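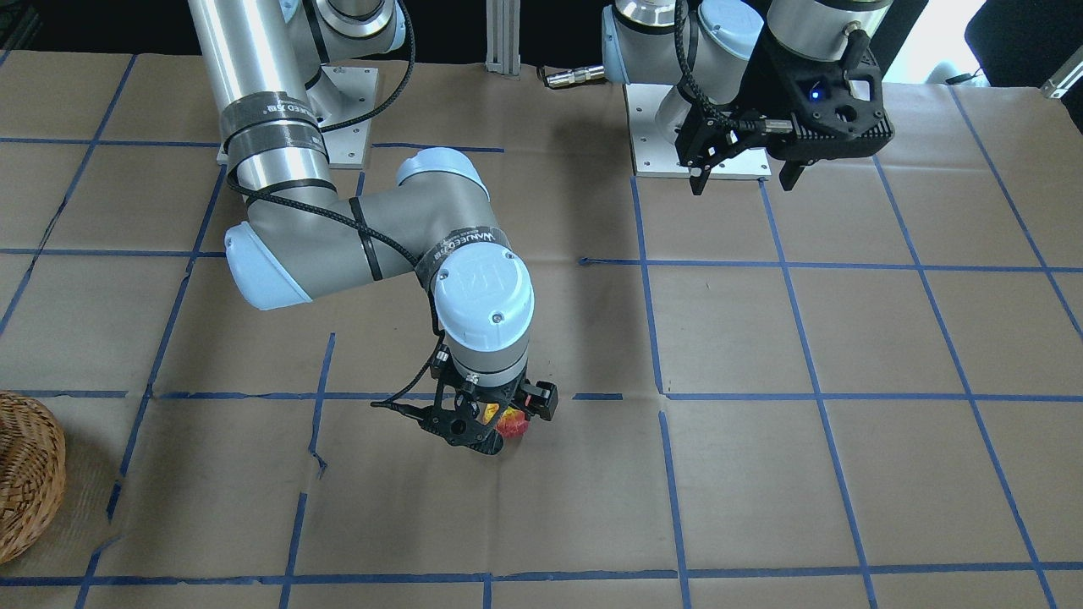
Sorting sherds is slow work and most of the mistakes happen on the table, before anyone writes a thing down. A sherd gets picked up, turned over, put back in the wrong heap. Or put back in the right heap and then nudged out of it by a sleeve. Earlier reports from Gündoğdu treat the heaps as given and start from the counts. We wanted to look one step back. The layout we have in mind is a plain one and costs next to nothing: brown kraft paper over the tabletop, blue tape across the paper, and the lines make a grid of roughly rectangular cells (Figure 3). One cell, one ware group. Anything sitting on a tape line is undecided and stays undecided until a second person has looked. The cells in the figure have no labels, and for our work labels matter, see below. Most of what follows is about how three sorters used a grid like that compared with an open table, what went wrong, and what we would change.

4.1 Material and order of work

The sherds come from the lower fill of the east trench, washed and dried the season before. Ajayi pulled 2000 of them from the store, body sherds and rims together, nothing smaller than a thumbnail. Bases left out, they are too easy and would have made everyone look good. Each batch was 300 sherds with a short one at the end. Batches were made up by Karaca, who took no part in the sorting and kept the key.

Ware groups follow the site list: coarse gritty, coarse chaff, plain buff, burnished, painted, and a leftover group for whatever is none of these. The list is old and not everyone likes it. The line between plain buff and worn painted is bad, we knew that going in. A painted sherd with the paint gone is a buff sherd to anyone without a lens. We kept the list anyway so the results could be set against the older counts.

Every batch was sorted twice by each person, once on the open table and once on the grid. Order was mixed so that nobody always had the grid second. Sherds were numbered on the inner face in small ink. This was a risk (a sorter might remember a number) and we asked afterward. Değirmenci said she remembered a few odd shapes but no numbers. Zanetti said the same. Pētersons remembered one rim with a thumb mark and had put it in the same group both times.

Records went into Tratell, the sheet system used at the dig house. Slow to load. Fine otherwise. A first set was entered on 4/3/20 and had to be entered again after the column for surface finish was found to be shifted one place to the left. All figures in this section are from the second entry.

4.2 Open table

On the open table people build heaps outward from where they sit. The biggest group ends up closest to the hand, which makes sense, less reaching. The small groups end up far off and get crowded. All the sorters did this without being told to. The trouble comes midway through a batch, when the near heap has grown and starts to touch its neighbor. From then on there is a soft border with sherds lying in it, and nobody can say later which heap they were meant for.

Değirmenci dealt with it by stopping and pushing the heaps apart. Zanetti stacked. Stacking hides sherds, and a wrong one near the bottom is never seen again until the count. Pētersons let the heaps run together and pulled them apart at the end, going over each sherd in the border a second time. Her way took the longest and gave the fewest errors of the open table runs. We had not expected that. The second look is doing the work there, we think, and the second look only happens when the mess forces it.

A note on light. The open table runs used the window side in the morning and the lamp after lunch. Lamp light is yellow and kills the difference between buff and faded red. The batches were spread over both, so it should even out, but any single batch can't be trusted on that pair of groups. Anyone repeating the work should fix the light first and worry about tape later.

Handling in the hand is another thing. Sorters turn the sherd to see the break, and the break tells more than the surface does. A fresh break shows the grit. An old break is gray and dull whatever the fabric. Same problem as judging fruit by the skin, really; two sides of one piece can give two different answers and whoever looks at one side only will be sure of themselves. Burnished sherds are the worst for this. The outer face shines, the inner face is plain, and if the sherd lands inner face up in a heap it looks like it belongs in buff.
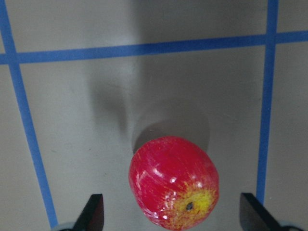 So we set a rule that every sherd goes down outer face up. Easy to say. In the open table runs it was followed for the first part of a batch and then dropped, by everybody, at about the time the heaps got deep. On the grid it held much better. There is room in a cell to lay sherds side by side, at least early on, and a sherd lying wrong way up stands out among the others. Değirmenci went back and flipped them as she passed. Zanetti did not flip, but he did place them right the first time more often than he had on the open table.

Wet sherds were kept out of both kinds of run. Water darkens the buff and makes it look like something it isn't. One bag had been put away damp and was swapped for another from the same layer.

4.3 Grid

The grid was laid once and left down for the whole of the work. Paper first, pulled tight and taped at the edges, then the long lines, then the short ones. Tape goes on by eye. Cells do not come out equal and there is no need for them to. What does matter is having more cells than groups. With spare cells a sorter can split a group in two on a hunch (fine buff, rough buff) and join it up again later at no cost. With no spare cells the hunch gets lost. Pētersons used the spare cells all the time. The others hardly did until she mentioned it over tea, and after that they did too, which is a leak between sorters we should of stopped. Noted here for fairness.

Labels. We wrote group names on slips and laid the slips in the cells. Bad idea. Slips move, slips get covered, one was swept up with the painted group and bagged. Halfway through we wrote straight on the paper in the near corner of each cell, in thick pencil. Runs from before and after the change are kept apart in the table for that reason.

Sherds on the line. The rule was that a sherd on tape is undecided. It worked, mostly. A line sherd is a public doubt, anyone walking past can see it and have an opinion, and the sorter does not have to hold it in memory. But lines are narrow and sherds are not. A big body sherd laid on the tape sticks out well into both cells and then the next few sherds are dropped against it. Karaca suggested keeping one whole cell for doubts. We tried it on the last batch only. All the sorters prefered it, but one batch is one batch.

Dust is worth a line or two. Chaff ware sheds. On bare wood the dust gets into the grain and onto the next batch; on paper it can be brushed off, or the sheet can be thrown out. Paper also keeps the crumbs of a sherd that breaks on the table. Two joins were found that way among the coarse gritty, small ones.

Grid runs were slower at the start of each batch and faster at the end. The end count is where the time comes back. With heaps the count means pulling each heap apart again. With cells the sherds are already lying in something close to rows and the sorter just reads across. Zanetti counts in pairs, Değirmenci in fives, no difference in the totals that we could find.

Where the grid did not help at all was the buff and worn painted pair. Same rate of disagreement on both tables. No tape will fix a bad group. We come back to this in the discussion, with the argument for merging the two and the argument Pētersons makes against it, namely that the older counts would then be useless for the upper layers. 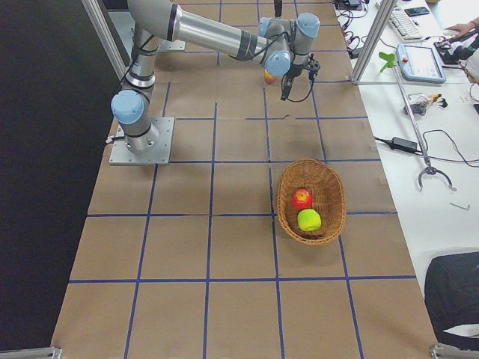
4.4 Agreement between sorters

Agreement was scored sherd by sherd against the other sorters and then against the key. The key is Karaca's own sort with a lens and is not the truth either, only slower. Rims agree better than body sherds on both tables. Burnished does better on the grid, clearly so, and the face up rule is the likely cause. Coarse gritty and coarse chaff are easy everywhere. The leftover group is a mess: Zanetti uses it freely, Değirmenci almost never, and the grid made Zanetti use it more. An open cell with a name in it seems to invite sherds. On the open table his leftover heap sat at the far end, out of reach, and he had to want it.

The short batch at the end was left out of the batch means but its sherds are in the totals. The same goes for the swapped bag. Full tables by sorter, with the slip label runs and the pencil label runs apart, are in the appendix. Spellings of ware names there follow the site list, including the ones that are wrong.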